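Print this page | E-mail this page
5 min read
4 shares | 0 comments

Residential Interiors II
Lecture 6 notes: Storage planning
Revised 2021-08-21 by Murali Shenoy

1. Terms

Active storage holds items used at least once a week. Reserve storage holds seasonal items and spares. Dead storage holds items kept for legal or sentimental reasons. Classify by frequency of use before you classify by size. Most student plans do this in the wrong order and end up with winter blankets at elbow height.

2. Reach zones

Primary zone: between hip and eye level of the main user. Active storage goes in this zone first. Secondary zone: knee to hip, and eye level to comfortable overhead reach. Tertiary zone: everything else. For shared rooms, plan to the shortest regular user and check clearances with the tallest.

3. Open and closed units

Open shelving shows its contents and collects dust on every surface. Closed cabinets need door swing or a sliding track, and the swing must be drawn on the plan. Cubby units with removable drawers fall between the two. The drawer can be carried to the task, and no hinge clearance is needed, but allow floor space in front for a person to kneel at the lowest row. A drawer taken out leaves an open compartment, so check what sits behind it if the wall finish is delicate.

4. Depth

Depth is the dimension most often overspecified. For folded clothing, 400 mm clear is enough. At 533 mm, items form a second row and the back row stops being used. The Hanach apartment plan (handout B) has this fault in both bedrooms. Redraw it at the shallower depth and report the floor area recovered.

5. Color coding

Color can identify a user, a category or a return location. Use one system per room. Similar dark colors are hard to tell apart in evening light, so add a label where two of them are adjacent. In the Plendader survey exercise, record the color as the resident names it and leave the paint chart out of it.

6. Case: the Trerkutby house, 1923

Built-in storage is limited to one hall closet and a pantry. Ese Uzor's measured drawings are in the course folder. Note the closet's position relative to the entry, and the absence of any storage in the rear bedroom.

Assignment: one plan and one elevation of a storage wall for the rear bedroom, with zones marked. Freestanding units only.
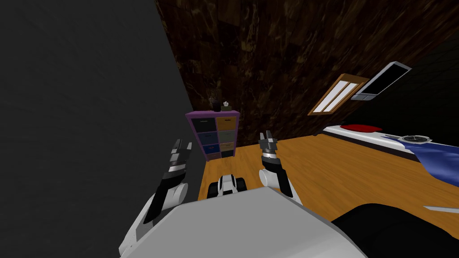

Department of Interior Planning, Tan Building, Room 1004

Drawings are handed in at the department office, unfolded, with your section number on the back.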